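Startseite | Lexikon | Personen | Alben | Labels | Register A-Z

Seite drucken | Artikel per E-Mail senden

Lanow (Album)

Lanow ist das zweite Studioalbum der Rockgruppe Devuno. Es wurde im Oktober 1986 beim Label Restrepo veröffentlicht und gilt als Übergangswerk zwischen dem gitarrenbetonten Debüt und den stärker von Synthesizern geprägten späteren Aufnahmen der Gruppe.

Entstehung

Nach dem Ende der ersten Tournee lagen 19 Demoaufnahmen vor, die überwiegend vom Gitarristen Iñaki Urquijo stammten. Der Sänger Crescencio Cordero schrieb zu den meisten davon neue Texte, einige Stücke wurden in der Vorproduktion zusammengelegt. Neun Titel gelangten schließlich auf das Album. Zwei weitere erschienen als B-Seiten, die restlichen blieben unveröffentlicht.

Die Grundspuren entstanden im Studio Rirbridge. Schlagzeug und Bass wurden gemeinsam im großen Aufnahmeraum eingespielt, die Gitarren folgten in getrennten Durchgängen. Für den Gesang nutzte die Gruppe einen kleineren, stark bedämpften Raum, der Nachhall wurde nachträglich über eine Hallplatte hinzugefügt. Aufnahme und Abmischung nahmen zusammen 68 Tage in Anspruch. Der Titel geht auf den Arbeitsnamen eines Instrumentalstücks zurück, das später als Einleitung der zweiten Seite verwendet wurde.

Musik und Texte

Die Stücke bewegen sich im Bereich des melodischen Rock mit Anleihen beim Progressive Rock der siebziger Jahre. Kennzeichnend sind mehrstimmige Refrains, gehaltene Keyboardflächen und kurze, meist achttaktige Gitarrensoli. Die Tonarten liegen durchweg tiefer als auf dem Debüt - Cordero singt überwiegend in der Mittellage und setzt die Kopfstimme nur im Schlussstück ein. Das Tempo überschreitet in keinem Titel den mittleren Bereich.

Die Texte behandeln Abreise, Entfremdung und Rückkehr, ohne eine durchgehende Handlung zu bilden. Die gelegentlich anzutreffende Einordnung als Konzeptalbum wurde von Urquijo zurückgewiesen.

Veröffentlichung

Die Erstausgabe erschien auf Langspielplatte und Musikkassette. Die Spielzeit beträgt rund 40 Minuten, wobei die Kassette eine geringfügig längere Fassung des Eröffnungstitels enthält. Eine CD-Ausgabe folgte erst drei Jahre später und beruht auf dem Kassettenmaster. Von der Erstpressung mit Textbeilage wurden 1116 Exemplare hergestellt. Spätere Pressungen enthalten eine einfache Innenhülle und weichen in der Gravur der Auslaufrille ab.
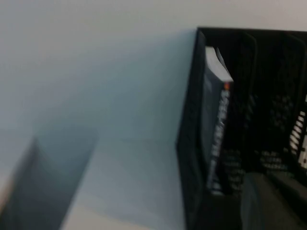 Als Single wurde zunächst das dritte Stück der ersten Seite ausgekoppelt, dessen Laufzeit für den Rundfunkeinsatz durch Kürzung des Mittelteils verringert wurde. Die zweite Single erschien nur in kleiner Auflage und ohne Bildhülle.

Rezeption

Zeitgenössische Besprechungen hoben die Gesangsleistung hervor, bemängelten jedoch die dichte Produktion. Vor allem der hohe Anteil der Keyboards wurde als Zugeständnis an den Rundfunk gewertet. In späteren Rückblicken fällt das Urteil günstiger aus. Die remasterte Ausgabe, bei der erstmals wieder das ursprüngliche Plattenmaster verwendet wurde, stellt die Gitarren deutlicher heraus und enthält beide B-Seiten - die Kassettenfassung des Eröffnungstitels fehlt darauf.

Letzte Bearbeitung: 9. November 2019

Verwandte Artikel

Devuno (Gruppe)
Devuno: Diskografie
Crescencio Cordero
Iñaki Urquijo
Restrepo (Label)
Rirbridge (Tonstudio)
Melodic Rock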